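Plelard Home Boards > Floors and Walls > Brown floor, gray walls: run the planks which way?

sewnandso
August 27, 2021

Hello all, and thank you in advance for your patience with me because I do go on. We are finally replacing the carpet in our back room with brown planks (the Clulla ones, the mixed shade) and we've already painted the walls a pale gray that I love more every morning. My trouble is direction. My husband wants the boards running toward the window and I want them going across, so the room feels wider. The room is long and a bit narrow, and the door sits in the middle of the long side, so you walk in and face the other long wall. We also can't agree on baseboards. He'd leave the old dark ones on and I'd dearly love white.
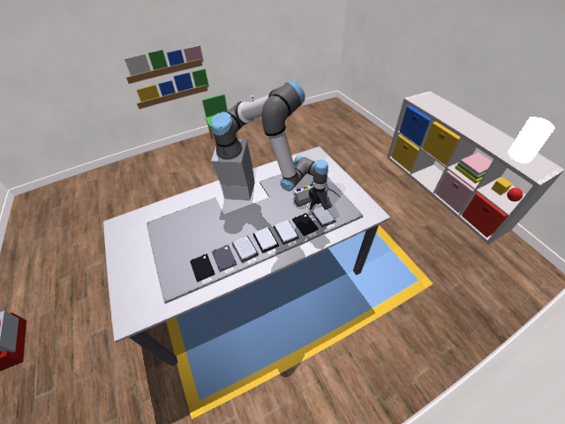

Brown planks with mottled pale gray walls

So, longways or across? I have 30 boxes of the stuff stacked in the hall and I'd like my hall back before December!

oldmillpond

Oh, I do like that pairing, sewnandso. Go toward the window, I'm afraid - your husband has this one. When the light runs along the seams you hardly notice them, and when it comes at them sideways every little edge shows up. We did ours crossways in our first house and I swept around those lines for 7 years, grumbling the whole time. Do leave a gap at the walls too, whatever you choose.

kettle_and_crumb

I'm going to disagree, and I hope you'll forgive me, pond! A long narrow room with long boards in it feels like a bowling alley. We ran ours across in the den and people come in and ask if we knocked a wall down. The seams show a little in late afternoon, yes, but put a rug down and have a cup of tea and you'll stop looking.

oldmillpond

A rug! On a new floor! Well, each to their own, and I'm sure your den is lovely. I'd still want to know which way the joists run before anybody votes. If it's boards on top of joists and no subfloor, that settles it.

sewnandso

There's a subfloor, so we are free to squabble. And what about the baseboards? I keep coming back to white where the gray meets the brown, it looks so fresh and finished to me. He says they'll be scuffed by the new year, what with the dog and the vacuum.
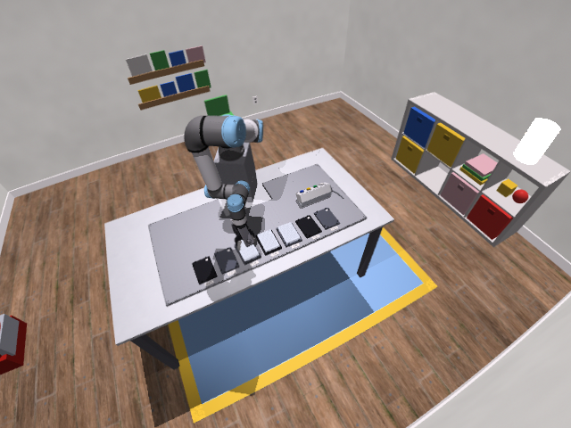 Ilango Poduval

White, every time, and buy a decent semi-gloss so the scuffs wipe off. I used Grornska trim paint in our hallway, two coats with a light sanding between, and we have a dog and two boys who think the hallway is a racetrack. Dark baseboards under pale gray always looked heavy to me, as if somebody had drawn around the room with a marker. On direction I'm with kettle, though I'd lay out a few rows loose both ways first and live with them for an evening.

kettle_and_crumb

Thank you, Ilango! And paint the baseboards before they go on, sewnandso, then you only have the nail holes to touch up. My knees wish I'd known.

oldmillpond

Fine, white baseboards, I give in on that. Still longways for me.

sewnandso

You're all dears. We'll lay out some loose rows tonight, both ways, and I've promised to keep an open mind until breakfast.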